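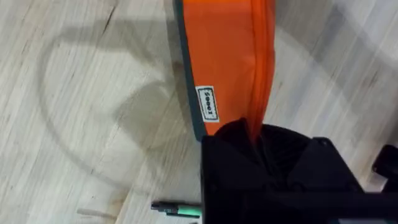 Wrist view, orange pouch held by its lower end, left-hand trim in sight.

Re: [deformables] Does the wrist camera earn its keep?

Moushumi Begum wrote:
> We read your draft with interest. You say the wrist view helps with
> soft bags, but your table lumps every grasp together. Did you split
> by where on the bag the gripper closed? Our lot on Mundel found the
> camera was mostly looking at cloth.

Moushumi,

It is mostly looking at cloth. In the still at the top the pouch takes up the upper middle and the gripper has a good part of what's left, so the policy gets a fine view of orange and some floor.

I've now done the split you asked for. Of 3,913 grasps in the Saha set, 3,331 had a visible edge or seam running down to the jaws, and on those the wrist view beats the overhead one comfortably. On the rest it does slightly worse than no camera at all, a result I enjoyed less than you will.

My guess is that the trim does the work. Blurring it at test time, label and zip left alone, loses about 40 per cent of the gain. Blurring the label loses nothing, so the network can't read, or doesn't care to.

Two cautions. I ran only 3 seeds, and the Nivgate gripper hides more of the cloth than yours does, so I wouldn't carry the numbers across. The Prostent weights are the old ones - please don't compare against them, they flatter me.

I'll put the split table in the September draft. If you still have the Mundel logs with jaw position in them, I'd like to run the same blur on those.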